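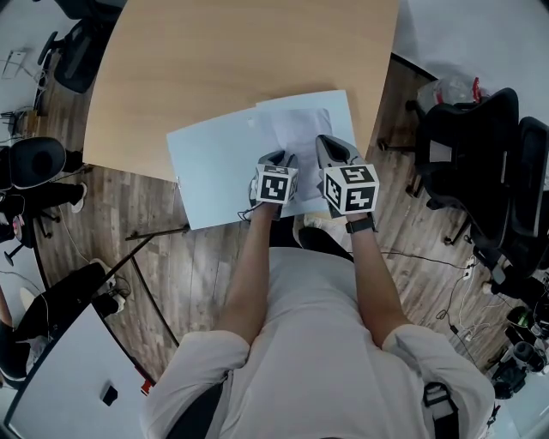 工单:左手夹爪在压纸动作中轨迹跳变

状态:已解决,留一项待跟进
优先级:中
提交人:Joelle Twal(Ramix 装订部,Stirberg 厂区)
处理人:Dalal Hourani(Gekard 现场支持)
涉及设备:双手夹爪一套(带标记方块)、头部相机、Serra 理纸工作站
提交月份:6月

问题描述(Joelle Twal)

我们按培训时教的方法录理纸动作:两手戴夹爪,把纸拢齐,压住,再推到位。从今天上午开始,录完上传后系统把其中一部分判为不合格,提示“左手位姿不连续”。右手没有这个提示。

早上录了16段,退回4段。退回的都是压纸那一步,拢纸和推纸没有问题。夹爪开合正常,线插紧了,重启过两次,提示一样。

另外想问,退回的算不算当天的工作量。现在装订部的人轮流来录,录的时间要从装订的工时里扣,被退的话两边都不好交代。

09:40 Dalal Hourani
收到。先请确认几点:
1. 退回的那几段是不是同一个人录的。
2. 压纸时左手方块的顶面是否一直朝上。
3. 夹爪的线从哪一侧走,有没有搭到方块上。
4. 垫板有没有换过。
工作量的问题不归我这边管,我转给你们的班组负责人,同时抄送你。

10:15 Joelle Twal
1. 不是。我录的退了3段,接我班的同事退了1段。
2. 应该是朝上的,但压的时候手腕会往里转一点,不转使不上劲。
3. 左手的线顺着手腕往下走。没注意有没有碰到方块。
4. 没换,还是浅蓝灰色那块。纸换了,这批比上周的薄,容易皱。

10:50 Dalal Hourani
看了退回的几段。跳变出现的时间点一致,都在双手同时往下压之后。左手腕往里转的时候,顶面的图案倾斜过大,侧面的图案又被右手的方块挡住,系统有一小段时间认不出左手方块,再认出来时位置就差了一截。右手方块多数时候有两个面对着相机,所以没受影响。

纸变薄和退回有间接关系。薄纸一推就皱,人会本能地多用力压住,手腕转得更多,两只手也靠得更近。

请先试下面的做法,不用改任何设置:
1. 压纸时两手分开一些,中间至少留出一个方块的宽度。
2. 左手先压,停稳后右手再压,不要同时下去。
3. 垫板往桌里推,前沿不要伸出桌边。伸出来的部分受力会翘,纸跟着滑。
4. 左手的线在手腕处用软带固定一次,留出活动余量,别拉紧。
5. 录之前把皱的纸抽掉,除非这一段本来就是要录皱纸。

11:05 Joelle Twal
第2条有疑问。我们平时理纸就是两只手一起压,干了很多年都这样。分开压,机器学到的就不是我们的做法了,而且慢。

11:20 Dalal Hourani
这一点有道理,记下了。先后压是为了排查,看跳变是不是遮挡引起的。如果确认是遮挡,再想办法恢复双手同时压。请先各录几段比较一下,备注里写明“分压”或“同压”。

13:30 Joelle Twal
录完了。分压的全部通过。同压、两手拉开距离的也通过了。同压但手靠近的仍然有退回。

固定线之后手腕舒服一些,之前总觉得有东西往下坠。

垫板推进去以后够不着最里面的纸角,要往前探身,坐久了腰酸。后来把椅子往前挪了,好一点。

13:55 Dalal Hourani
那么可以确定是遮挡。夹爪本身没有故障,不需要换件。“先后压”取消,按你们原来的习惯同时压,只保留“两手分开”这一条。

椅子和桌子的距离请你们自己定,以不用探身为准。探身时头会往前低,相机看到的范围也跟着变,对录制没有好处。

右侧地面的电源线和插排建议收一下,线从夹爪拉到椅子那边,起身容易绊到。这条不影响录制,但我会写进现场检查项。

14:30 Joelle Twal
线的事已经和设备组说了,他们下班前来理。

还有一个问题,可能不算故障。大家轮着录以后,每个人压纸的位置都不一样,有人压边,有人压中间。系统有没有标准?有同事担心自己录得不好,以后工作站出了错会算到自己头上。也有人问,工作站学会以后理纸这道工序还要不要人。我不知道怎么答,先写在这里。

15:10 Dalal Hourani
分开回答。

压纸位置没有统一标准,有差别是正常的,请不要为了统一去改自己的手法。系统判不合格只看位姿是否连续、画面是否完整,不评价动作好坏。录制记录里有操作人编号,用途是排查像今天这样的问题。编号是否用于考核由 Ramix 决定,我没有权限承诺,建议请班组负责人书面答复。

理纸工序的人员安排我也答不了。从我看到的方案来说,Serra 工作站第一阶段只接规格固定的厚纸,薄纸、皱纸和尾数仍由人工处理,异常时需要有人在旁边取纸、复位。方案里写了复位要培训,没有写由谁来做。这一段我原文转给项目组了。

15:25 Joelle Twal
好的。复位培训希望让现在录动作的人先报名,我们最清楚纸是怎么歪的。请一并转过去。

15:30 Dalal Hourani
已转。

16:45 班组负责人回复(由 Dalal Hourani 代贴)
退回的录制计入当天工作量,从本月起执行,之前被扣的补回。每人连续录制不超过80分钟,到时换人。操作人编号不用于考核,书面通知另发。复位培训的名额还在和项目组谈。

次日 08:50 Joelle Twal
早班又录了一轮,用的还是薄纸,没有退回。夜班同事没看到这张工单,照旧靠得很近录,退了几段。能不能把要求贴在桌边?

次日 09:10 Dalal Hourani
可以。文字如下,打印后贴在不反光的位置,别贴在桌面上:

两手分开,至少隔一个方块
方块顶面尽量朝上
垫板不出桌沿
左手线在手腕处固定
戴好后先空手开合几次,确认两只夹爪都有反应

夜班退回的那几段不用重录,我这边把跳变部分剪掉,前面的拢纸动作可以留用。

次日 10:00 Joelle Twal
贴好了,交接本上也写了一份。

处理结果
原因:双手压纸时距离过近,加上左手腕内转,左手标记方块被短时遮挡。
措施:调整双手间距和垫板位置,固定左手线缆,桌边张贴操作要求。
更换部件:无。

待跟进
复位培训的报名方式和名额,责任方为项目组,由 Dalal Hourani 催办。有答复后在本工单下更新,再关闭。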